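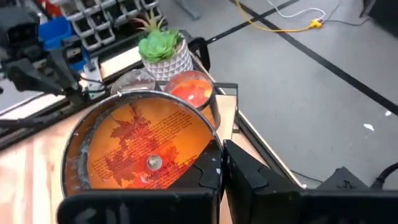 Metal tin with an orange disc inside, printed with maple leaves, directions and warnings.

Metals at the Dutholm sorting line: what changed in May, and what to put in the box

Household metal collected in Dutholm has gone to the Wastance transfer station since the old bring banks were removed. Until May it was tipped with plastics and cartons and sorted at the far end of the line, after paper. The metals section now comes first. Several readers have asked what this means for small items, and in particular for tins that have held something other than food.

Loads are fed on to a belt and pass over a drum screen with openings of 44 mm. Anything smaller drops through on to a separate conveyor, where it used to travel with broken glass and grit and was treated as residue. A Falto overband magnet has been fitted above this conveyor, so steel lids, bottle caps and the smaller shallow tins are now recovered. Aluminium of the same size isn't. The eddy current separator stands further down the main line and only sees items that stay on top of the screen. Foil should therefore be saved up and pressed into a ball the size of a fist before it goes in the box.

Larger steel items are lifted off by the existing magnet. It will pull a can through a thin layer of film or card, but it lifts the film as well, and bagged material has been the main cause of rejected bales. Please put metal in loose. Aerosols are accepted if fully used, with the plastic cap taken off and the can left unpierced.

Site capacity for metals is 2,000 tonnes a year. Bales leave at a nominal weight of 400 kg and are graded by the buyer on arrival. Steel and aluminium are sold under separate contracts. A steel bale with too much non-metallic content is downgraded, and a second downgrade in the same quarter leads to a deduction on the whole consignment.

Kathleen Geraghty looks after material quality at Wastance and supplied the following notes on non-food tins.

Candle tins. Wax is a contaminant. A thin film on the wall burns off at the furnace and is tolerated, but a solid layer in the base is not. Leave the tin in the freezer overnight, then turn it over and tap the base; most of the wax comes away in one piece. The remainder can be wiped out with kitchen paper while the tin is warm from standing in hot water. Don't pour melted wax down the sink. Wicks and paper labels go in the general waste. The small metal wick holder may go in the box with the tin if it is steel, and a fridge magnet will settle the question.

Paint tins. Accepted only when the paint has dried to a skin. Tins with liquid paint go to the household waste site, where they are weighed in at the gate.

Polish and wax tins. As for candle tins, though solvent-based polish must be dry throughout. Lids should be off and placed in the box separately.

Biscuit and sweet tins. Accepted as they are. Plastic windows should be pushed out. Hinged lids can stay on.

Tins with a cardboard body and metal ends are not steel tins for this purpose. Gebretsadik, the firm that buys the steel bales, classes them as composite packaging and they go in general waste for the present. A trial with a shredder that separates the ends from the tube is planned, but no date has been set.

Printed instructions on packaging are of limited use in deciding any of this. The directions and warnings on a candle, for instance, deal with burning it, and recycling symbols vary between makers. Where the label and this list disagree, follow this list.

Boxes should be at the kerb by 7 am on the usual collection day. The crew will take one extra box per household if it is a rigid container with handles and an upper capacity of 45 litres. Sacks of metal left beside the box will not be taken - the lifting gear cannot hold them and the crews no longer empty them by hand.

The revised list is dated December 2023 and replaces the card sent out with the calendars. Printed copies are at the library desk.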